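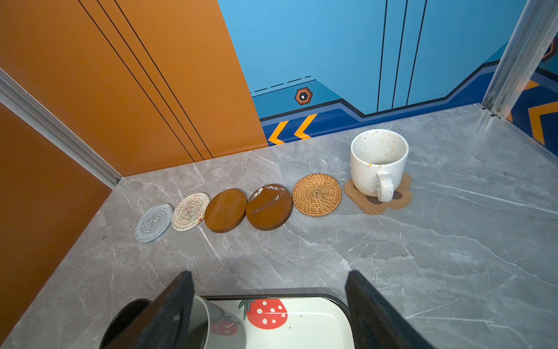

Fig. 1. Coaster row at the back of the counter, mug on the cork one.

Can a Machine Do the Coasters Yet? Term project report, group Lunde
Submitted April 1, 2023

1. Why this chore

We wanted a chore that everyone has done and no one thinks is hard. First idea was folding towels, dropped in the first week because the other group had it. So: mugs and coasters. Put a coaster down, put a mug on it, later carry the mugs off on a tray. Takes a person a few seconds with one hand while talking. The question in the assignment was whether machines can do household or shop-floor chores "yet". Short answer, some of it, slowly, if you don't move stuff around.

2. Background (short)

Most of what we read was about picking and placing boxes. Boxes are nice. Flat sides, known size. Household things are worse because no two are the same, and we wanted that. Coasters especially – a coaster is thin, lies flat, and there is hardly anything to grab. Wood has an edge you can get a finger on. Woven ones give when you press them. Cork with a scalloped outline is a different shape to grip depending on which way it is turned.

We also visited Walasby, a small packing shop, in September. They pack mixed gift orders by hand. Their opinion was that anything soft or flat stays with people for now and they were not in a hurry to change that.

3. The task as we defined it

Step 1: coasters in a row along the back, any order.
Step 2: a mug on a coaster. Counts if the whole base is on it.
Step 3: mugs onto the tray, handles wherever.

We did not score for speed. We did give each attempt up to 5 minutes, after that it was a fail no matter how close. Total attempts 115, all three steps mixed together. We should of kept them separate from the start, it made the tables a pain later.

4. What we expected vs. what we think now

Expected the mugs to be the hard part (they break). Mugs are mostly ok. There's a handle, there's a rim, there's a body, so if one grip is bad you have others. Coasters were the hard part. Two that overlap are the worst case, the fingers close on both or on neither. A person just slides one off with a fingertip and doesn't notice doing it.

Two arms help less than we thought. The idea was one holds, one moves. In practice most of the planning goes into keeping them out of each others way, esp. at the back of the counter where both have to reach a long way.

Clutter matters more than we planned for. Real kitchens have things lying around that have nothing to do with the job, and a method that only works on a clean counter isn't much use to anybody.

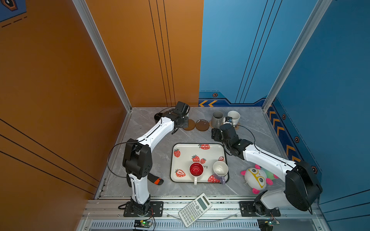 Åsmund Kvam read our draft and disagreed with that last part. He wrote that a shop floor is not a kitchen, that places like Kiltari clear the bench before every shift anyway, and that we were holding the machine to a standard nobody holds the night crew to. Fair. We still think for homes it stands, but we changed the title of section 6 after that comment.

5. Problems

– Labels. We changed what counts as a fail halfway, see above.
– A mug set half on a coaster looks fine from one side. Need a second view to score it.
– Report from Adent on gripping soft materials came too late to use.

6. So, yet? (homes)

Mugs to tray: close. Mug on coaster: close, if the coaster is already lying alone. Coasters out of a pile: no. For a shop with fixed places and the same items all day we would say yes to more of it, but we didnt test that.

Next group should start with the overlapping coasters and leave the mugs for the end. Data sheets are in the shared folder, ask for access.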